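# Showing the arm where to put its finger

2021-08-25

The training lead at Skirkham has spent most of the spring and summer teaching a robot arm to pick blocks out of a metal bin. The job sounds small. The group wants the arm to learn it from people, with no one writing out the motions in code, and that means a person has to do the task through the robot many times over while the machine records.

We spoke for an hour in the lab, at a desk a few steps from the arm. By agreement, people who work on the project are not named here.

"The first thing visitors ask is why we don't just program it," the lead said. "You can, if every block is in the same place every time. Ours get dumped in. One is against a wall, one is at an angle, one is close to another one. You end up writing a rule for each case and then a rule for when two rules disagree."

The group collects its examples in two ways. In the first, an operator takes hold of the arm and moves it by hand to the block. In the second, the operator sits with a hand controller, supplied by a small firm called Jornance, and steers the arm from a distance. Both kinds of session are saved as a series of arm positions, gripper commands and camera images.

Hand guiding came first. The lead started with it in April and still uses it for new operators.

"You feel the weight of the thing," the lead said. "You learn which way the wrist likes to turn and where it runs out of travel. People who start on the controller ask for poses the arm can't reach, and then they think the controller is broken."

The trouble with hand guiding is the pictures. A person standing at the bin puts arms and shoulders in front of the camera, and the learning software, which the group calls Bellis, then has examples full of sleeves. When the arm later works alone, there are no sleeves, and the images don't match what it was taught.

"We had 318 hand-guided runs and we threw out a lot of the video," the lead said. "We kept the arm positions. Those were still good for checking the range of motion."

The remote sessions solved that and brought their own problems. The operator can't feel contact. A finger that touches the floor of the bin too hard gives no warning through the controller, and the first weeks were slow because everyone was afraid of pressing down. 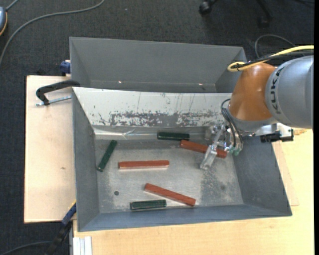 *The gripper lowered to a red block near the rear wall of the bin, with a green block close to its left end.*

A block near the rear wall is one of the harder cases. The operator has to bring the finger down without touching the wall, and has to pick an angle before getting low, as there is little room to turn once the gripper is inside.

"A beginner goes straight down over the middle and then tries to fix the angle at the bottom," the lead said. "Someone with a few weeks of practice stops higher up, turns the wrist, waits, and then goes down. I want the second one in the data. I don't want the fixing, or I want it labeled as fixing."

That point came up several times. The group argued in the spring over whether demonstrations should be clean. One side wanted only smooth runs from start to finish. The other wanted mistakes left in, as long as the operator recovered from them, so that the robot would have some idea what to do after a bad start.

They now do both. An operator who bumps a block and then picks it up marks the run as a recovery. An operator who loses the block and gives up marks it as failed, and it goes into a separate folder. The current set has 900 clean runs and 384 recoveries.

"The recoveries are worth more to me, per run," the lead said. "The robot will make errors. If every example it has ever seen is perfect, then the first time it's off by a finger's width it is somewhere it knows nothing about."

How the blocks are laid out matters as much as how they are picked. Early on, operators set them down by hand before each session, and they set them down neatly without meaning to. The long sides lined up with the bin. The spaces between blocks were generous. The arm learned that layout well and did badly with any other.

The rule now is that blocks are tipped in from a tub and left where they stop. Operators are not allowed to nudge one out of a corner before starting. If a block can't be reached at all, the run is logged that way.

"I had to put that in writing," the lead said. "People are helpful. They see a block jammed against the wall and they want to give the robot a chance."

The color rule is simpler. The operator gets a prompt on the screen, red or green, and must take a block of that color. Which one to take is left to the operator. The lead had wanted to fix that too, by always asking for the easiest block, and was talked out of it.

"We couldn't agree on what easiest meant. So we let people choose, and then we looked at what they chose. Mostly it's whatever has open space on both sides. The software picked that up on its own after a while."

Training an operator takes 12 sessions. The first few are hand guiding with the arm at low speed. After that come remote sessions with a single block, then a full bin. Tired operators are easy to spot in the recordings, the lead said. They stop pausing above the block, and the gripper closes before it has settled. Sessions were shortened in June for that reason.

The work is paid for through Leltomia, a packaging company that wants to sort mixed parts at the end of a line. Its parts are not blocks, and some of them bend. The lead would not give a date for moving to the real ones.

"They ask me every month," the lead said. "I tell them what I need is more people in the chair. The arm is fine. The camera is fine. Each new part will need its own demonstrations, and somebody has to sit there and do them."

The next set of sessions will use a shallower bin and a second camera on the opposite side. Hand guiding will continue for new operators only.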